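El ministerio regional publica el borrador del reglamento sobre detención preventiva en supuestos de terrorismo

El texto limita a 80 horas la custodia sin control judicial y obliga a registrar cada prórroga

Redacción. 4 de noviembre de 2019

El departamento de Interior de Coswood ha sometido a información pública el borrador del reglamento que desarrolla la ley de medidas excepcionales de seguridad, aprobada en la legislatura anterior sin norma de aplicación. El documento consta de tres títulos y un anexo procedimental. Regula la detención preventiva de personas investigadas por delitos de terrorismo, el acceso de los cuerpos policiales a datos de tráfico telefónico y la conservación de los expedientes una vez archivada la causa.

La ley matriz autorizaba la custodia «por el tiempo estrictamente necesario» y no fijaba un plazo máximo. El borrador lo establece en 80 horas desde el momento de la privación de libertad, computadas de forma continua y sin descontar los traslados. Transcurrido ese plazo, el detenido debe ser puesto en libertad o presentado ante el juez de guardia. La prórroga solo puede acordarse mediante auto motivado, una única vez y por un periodo no superior al inicial.

El artículo 9 enumera los datos que deben constar en el registro de custodia: hora de la detención, unidad actuante, identidad del letrado designado, hora de la primera entrevista reservada y resultado de cada reconocimiento médico. El asiento se practica en soporte electrónico con sellado de tiempo. Las correcciones posteriores no sustituyen al asiento original, que permanece visible junto a la rectificación y a la identificación del funcionario que la introduce.

Acceso a datos de comunicaciones

El segundo título mantiene la autorización judicial previa como regla general y admite una excepción por urgencia. En ese caso, la unidad solicitante puede requerir los datos a la operadora y dispone de un día para pedir la convalidación. Si el juez la deniega, los datos se destruyen y se levanta acta. El borrador excluye de la vía de urgencia el contenido de las comunicaciones y la restringe a la identificación de las líneas, la hora y la celda de conexión.

La memoria de impacto que acompaña al texto prevé 2.000 solicitudes anuales, de las que la mayor parte correspondería a la vía ordinaria. El cálculo se ha realizado a partir de las diligencias abiertas en los ejercicios anteriores y no incorpora las peticiones de cooperación exterior, que se tramitan por un canal separado.

El coste de adaptación de los sistemas no figura desglosado. La memoria remite a un expediente de contratación posterior y señala únicamente que el registro de custodia y el registro de requerimientos compartirán infraestructura. La asociación de juristas Grabowska ha solicitado que ambos se alojen en entornos independientes, con perfiles de acceso distintos y auditoría externa.
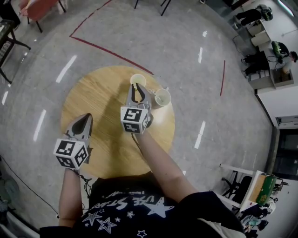
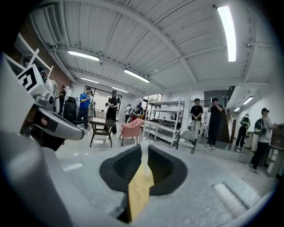
Alegaciones presentadas

Grabowska ha registrado un escrito con 3 objeciones principales. La primera se refiere a la definición de «indicio cualificado», concepto que el borrador utiliza como presupuesto de la detención y que, a juicio de la entidad, reproduce la redacción de la ley sin acotarla. La segunda afecta al régimen de designación de letrado, que permite a la autoridad judicial sustituir al abogado de confianza por uno de oficio durante la fase inicial. La tercera cuestiona el plazo de conservación de los expedientes archivados.

«El reglamento introduce un límite temporal que la ley no contenía, y en ese punto mejora la situación existente. El presupuesto material de la detención sigue abierto: un plazo cierto aplicado a un concepto indeterminado ofrece una garantía incompleta», afirma Weronika Baran, responsable del área procesal de la asociación y firmante del escrito.

Baran propone sustituir la expresión por una remisión a los tipos penales concretos y exigir que el acta de detención identifique los hechos que la motivan. También pide que la sustitución del letrado requiera auto separado y susceptible de recurso, con efectos suspensivos sobre la declaración del detenido.

El centro de estudios Jolent, que ha presentado alegaciones por su cuenta, considera suficiente la definición y centra sus observaciones en el segundo título. Su analista Esmaeil Shojaei advierte de que el plazo de convalidación no precisa desde cuándo se computa. «El borrador menciona la solicitud, pero no aclara si se trata de la emisión por la unidad o de la recepción por la operadora. En requerimientos nocturnos la diferencia puede ser de varias horas», indica. Jolent recomienda fijar el inicio en el sello de tiempo de la emisión y notificar simultáneamente al juzgado.

La operadora Willa ha remitido un informe técnico en el que describe las condiciones de entrega de los datos de celda. Según el documento, la localización obtenida corresponde al área de cobertura de la estación y no a la posición del terminal. La empresa solicita que esta limitación conste en el formulario de respuesta y que las unidades la trasladen al atestado.

Conservación de expedientes

El tercer título distingue entre causas con sentencia, causas sobreseídas y detenciones que no dieron lugar a procedimiento. En este último supuesto, los datos identificativos deben bloquearse a los 150 días de la puesta en libertad. El bloqueo impide la consulta por las unidades policiales y deja a salvo el acceso judicial y el del propio interesado. La supresión definitiva queda sujeta a una resolución expresa, sin plazo de emisión.

Las muestras biométricas siguen un régimen distinto. El anexo ordena su destrucción junto con el archivo de las diligencias, salvo que exista otra causa abierta contra la misma persona. La unidad responsable debe expedir un certificado y entregar copia al interesado o a su representante.

El texto no tiene efectos retroactivos sobre las detenciones practicadas al amparo de la ley antes de la entrada en vigor del reglamento. Una disposición transitoria obliga, no obstante, a revisar los expedientes sin procedimiento asociado que continúen accesibles y a aplicarles el bloqueo en los términos del tercer título.

Tramitación

El periodo de información pública permanece abierto hasta el final de noviembre. Las alegaciones pueden presentarse en la sede electrónica del departamento o en cualquier oficina de registro, con indicación del artículo al que se refieren. Las recibidas fuera de plazo no se incorporarán al expediente.

Concluida esa fase, el departamento elaborará un informe de respuesta y remitirá el texto al órgano consultivo, cuyo dictamen es preceptivo y no vinculante. La aprobación corresponde al gobierno regional mediante decreto. El reglamento entrará en vigor a los tres meses de su publicación oficial, excepto las disposiciones sobre el registro de custodia, que quedan condicionadas a la puesta en servicio del sistema electrónico.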